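La pompe de Pokinura

Quand Mirjam Koster descendit de la camionnette, avec sa valise à roulettes qui n'avait jamais rencontré de chemin pareil et son chapeau neuf dont elle commençait déjà à avoir un peu honte, il lui restait à peine assez de salive pour dire bonjour. Elle le dit tout de même, dans la langue du pays, telle qu'elle l'avait apprise pendant l'hiver sur un cahier à spirale, et une dame très droite, assise sur un banc devant l'école, lui répondit dans un français impeccable qu'elle avait dû se tromper de mot, puisqu'elle venait de lui souhaiter une bonne lessive.

Voilà comment commença la mission. La fondation Warnier, qui avait son siège au troisième étage d'un immeuble où l'ascenseur sentait la cire, finançait depuis longtemps des pompes à pied. La pompe Cronin (du nom de l'atelier qui la fabriquait) avait fait merveille dans une vallée du nord : les femmes y gagnaient, disait le rapport, des matinées entières, les enfants arrivaient à l'école à l'heure, et l'on avait fini par peindre une pompe sur la façade de la mairie. On avait donc décidé d'en envoyer ailleurs. Le budget prévoyait 3 676 euros par village, pose comprise, et Pokinura, sur la carte, ressemblait beaucoup à cette vallée du nord. Il y avait une rivière, une école, une pente. Mirjam avait elle-même tracé le petit cercle au crayon.

La pompe, arrivée avant elle, était posée au bout de la place, à l'endroit indiqué sur le plan, et elle marchait très bien. Mirjam l'essaya le soir même, après la soupe. Trois coups de pédale et l'eau montait, claire, fraîche, avec un bruit de gorge assez sympathique. Elle resta un moment à pédaler toute seule, pour le plaisir, pendant que le jour baissait et qu'une chèvre la regardait avec ce qu'elle prit d'abord pour de l'intérêt.

Le lendemain matin, personne ne vint. Elle s'était levée tôt, elle avait taillé ses crayons, elle avait même préparé un tableau avec une colonne pour les hommes, une pour les femmes et une pour les enfants. Vers dix heures, elle vit passer au loin une file de femmes chargées de bidons, qui remontaient du vieux puits, celui d'en bas, à l'autre bout du village, par un sentier si raide qu'il fallait s'y arrêter deux fois. Elles la saluèrent gentiment. L'une d'elles lui fit même signe avec le coude, ayant les deux mains prises.

Mirjam nota dans son cahier : « Méfiance vis-à-vis de la technique ? » Elle souligna le point d'interrogation, ce qui était à son honneur.

Elle passa les jours suivants à organiser des démonstrations. On vint volontiers, car on était poli, et puis il y avait des biscuits. Les garçons pédalaient comme des forcenés, le maître d'école fit une leçon sur la pression, un vieux monsieur demanda s'il existait un modèle pour le café. Puis tout le monde rentrait chez soi, et le lendemain, les bidons remontaient du puits d'en bas. La dame au français impeccable, qui s'appelait en réalité d'un nom très long que Mirjam n'arrivait pas à prononcer et que chacun appelait Tante, assistait à tout depuis son banc, les mains croisées sur le ventre.

« Elle est belle, votre pompe, dit-elle un soir.

– Elle vous plaît ?

– Beaucoup. Elle est juste un peu mal élevée. »

Mirjam crut à une autre histoire de vocabulaire et n'osa pas demander. Elle y pensa pourtant toute la nuit, sous sa moustiquaire, en écoutant les grenouilles. Une pompe mal élevée ! Elle avait un diplôme en gestion de l'eau, un autre en évaluation des programmes, et aucun des deux n'abordait la question.

Ce fut sa valise qui la sauva, ou plutôt l'état de ce qu'il y avait dedans. Au bout d'une semaine, elle n'avait plus une chemise propre, et comme il lui semblait un peu fort de laver son linge à la pompe devant la chèvre, elle prit un savon, un seau, et suivit les autres au puits d'en bas.

Il faut s'imaginer un creux de terrain, avec un grand arbre dont les branches faisaient un toit, et dessous une margelle usée par tant de fesses qu'elle en avait pris la forme. On ne voyait le puits de nulle part. C'est la première chose qu'elle remarqua, parce qu'en se retournant elle chercha la place et ne la trouva plus. La deuxième, c'est le bruit. Des femmes qu'elle n'avait jamais entendues dire plus de trois mots parlaient toutes ensemble, très haut, avec des rires qui partaient dans l'arbre. On lui fit une place sur la margelle. On lui prit ses chemises des mains, on les examina, on blâma sévèrement les boutons.

Elle y resta jusqu'à midi. On y régla devant elle une affaire de dot et une histoire de clôture, on y prêta de l'argent sans rien écrire, et une toute jeune femme, qui n'avait pas levé les yeux pendant les démonstrations, y pleura longtemps sur l'épaule de Tante, sans que personne baisse la voix ni la regarde de travers. Sur la place, devant l'école, sous les fenêtres du chef et de ses frères, on n'aurait pas pu. On y serait allée, on aurait donné trois coups de pédale, on serait rentrée. Cinq minutes, disait le rapport, et le rapport s'en réjouissait.

En remontant, Mirjam portait un bidon elle aussi, et elle s'arrêta quatre fois.

« Alors ? demanda Tante, qui n'était même pas essoufflée.

– Elle n'a pas demandé où s'asseoir, dit Mirjam. La pompe. Elle est entrée et elle s'est mise au milieu.

– Ah ! fit Tante. Votre accent s'améliore. »

Le linge sécha sur la rambarde de l'école, assez mal, et la manche gauche de sa plus belle chemise garda pour toujours une trace de rouille. 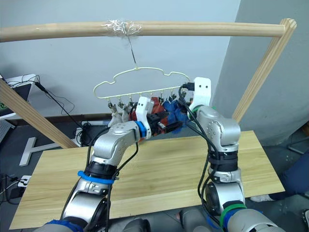 La lettre

Elle mit trois soirées à écrire à la fondation. La première version comptait sept pages et contenait le mot « paradigme » ; elle la donna à la chèvre, qui n'en voulut pas. La deuxième était trop en colère, et la colère visait surtout un petit cercle au crayon dont elle connaissait bien l'auteure. La troisième, datée du 18 novembre 2018, tenait sur une feuille. Elle y demandait l'autorisation de déplacer la pompe jusqu'au puits d'en bas, sous l'arbre, un peu en retrait de la margelle, et de la laisser là sans plaque ni inauguration. Il faudrait un peu de tuyau, une dalle, deux journées de maçon. Elle demandait aussi qu'on aménage le sentier, qui était le vrai tourment de tout le monde et dont pas un formulaire n'avait jamais parlé, faute de case. Elle avait relevé les prix chez le marchand de Gustodness, le bourg voisin, en marchandant comme Tante le lui avait enseigné, c'est-à-dire en s'en allant deux fois : 2 160 euros, marches comprises.

La réponse se fit attendre. Il y eut des questions sur les indicateurs. Quelqu'un, au troisième étage, voulait savoir comment l'on comptait mesurer une conversation, et si l'arbre figurait à l'inventaire. Mirjam répondit à tout, patiemment, le soir, avec sa lampe frontale et un dictionnaire. Pendant ce temps elle descendait au puits chaque matin. Elle apprit à porter le bidon sur la tête, ou du moins à le porter sur la tête jusqu'au premier tournant. Elle apprit les deux mots qui se ressemblaient tant, bonjour et lessive, et découvrit que les gens de Pokinura, depuis son arrivée, s'amusaient à se souhaiter l'un pour l'autre.

L'accord arriva en mars, avec une réserve au dernier paragraphe : la fondation tenait à une photographie. On démonta la pompe un matin, on la descendit à dos d'homme, en jurant beaucoup, et les femmes dirigèrent la manœuvre depuis la margelle. Plus à gauche. Pas si près. Non, tournée vers le mur, qu'on puisse pédaler en écoutant. Il fallut s'y reprendre, le maçon dut casser un coin de sa dalle toute fraîche, et il fit la tête jusqu'au déjeuner.

Pour la photographie, Mirjam attendit que tout le monde soit remonté. On y voit l'arbre, surtout, et un bout de pédale. Puis elle rangea l'appareil, s'assit à sa place, la troisième en partant du tronc, et Tante, revenue chercher son seau, lui demanda si elle avait enfin fait quelque chose pour ces boutons.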